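Subject: Re: [tullorari-users] Arm drifts after a long run

On 30 March 2020 a list member wrote:
> Mine starts out fine, then after 60 pushes or so the tip is 8 mm off.
> Is it the calibration? I'm on build 417.

I chased this one too, and I'd check your board before touching the calibration! Mine was just sitting on the pegboard and I'd been redoing the zero every morning like a fool. Now it's bolted through the pegboard at the near corners, and I go over the bolts with a hex key whenever I swap blocks.

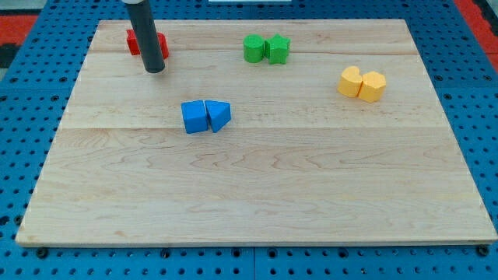 Blocks paired by color, tip just over the wood next to the reds.

Then jog the tip down to the same spot a few times – slowly, please – and see if it lands where it did before. If it still wanders, look at the tube clamp next (the Nyarko one works loose, at least on my arm). I'd leave the build alone until you've done both.

Which clamp do you have?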